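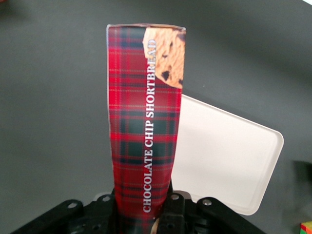 Gripper swap checks, bench 2, Tuesday

Filled in by me (Odair Guimarães), second look by Gerardo Aquino. We're putting the Felis two-finger up against the older Nidier one before the Clastcombe bench gets its pick, so I've been a bit fussier than usual and scribbled more in the comments. Sorry Gerardo, I know you like a yes or a no!

1. Emergency stop pressed and released before power to the arm
OK. Tested from both sides of the bench. The button on the window side still needs a proper thump.

2. Wrist bolts tight, no play in the mount
OK. One of them took another quarter turn, which I didn't love. Please check it again after lunch.

3. Finger linkages clean and moving freely
OK on the Felis. The Nidier is a touch stiff on closing (same as last time, see the Cairns notes) but still inside what we allow.

4. Screws on the linkages seated, none standing proud
OK. You can see the silver heads on the right-hand linkage in the wrist view, so do have a look there before you go crawling under the arm with a torch like I did.

5. Wrist camera fixed and cable clear of the fingers
OK, after a fiddle. The cable was looping down near the left linkage, so I've put another tie on it.

6. Force limit set for thin card
Changed. It was still on the setting for the plastic tubs, far too keen for a shortbread box. I've brought it down and saved it as profile 9. Don't overwrite it, please!

7. Test grasp, tall narrow box, held upright
OK with a comment. We used the tartan chocolate chip shortbread one, gripped low down. I like it as a test piece as it's tall enough to show up any lean, and the lettering up the right side gives me a line to judge by. My worry is the camera: with a box that tall standing in the middle of the view, you lose a good bit of the bench behind it, including part of the white plastic lid.

8. Work area clear around the grasp
Not passed. The lid should go back on the shelf between runs, and the little multicoloured block wants moving too. I'd like the dark top bare apart from whatever we're picking up.

9. Run counter noted
269 at the start of the session.

Still to do: 3 repeat grasps on the Nidier with the same box and the same profile, then item 8 again. Gerardo, if you get in before me, start with the wrist bolt.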